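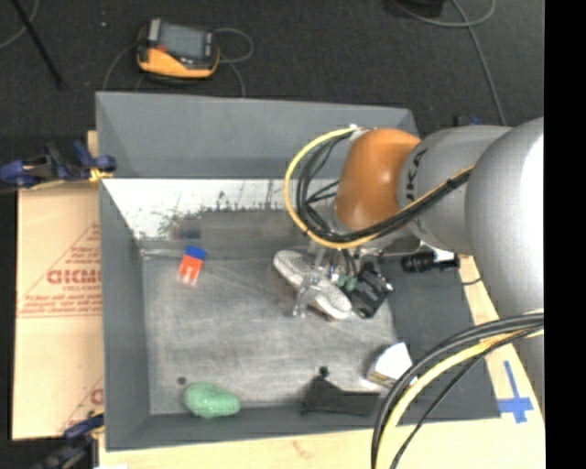

Mancuso 60 Tabletop Display Case

The Mancuso 60 is a lockable case for single objects, letters and small personal items in museum and campus library exhibits. Inside depth is 10 inches. The hood lifts off once both rear locks are open - two people are needed for this.

Specifications
Inside width: 60 inches
Hood: clear acrylic, UV filtering
Base: powder-coated steel, black or white
Humidity control: tray under deck, takes standard silica gel cassettes
Locks: two, keyed alike
Label rail: front edge, removable
Item number: 278
Price: $1,639, gel cassettes not included

Compatible with Minholm plinths and the Pladholm wall bracket. The older Clanadard plinth requires an adapter plate.

Orders received by noon Thursday ship the following week. For loan agreement paperwork or light transmission data, contact Jolene Tautahi in museum sales.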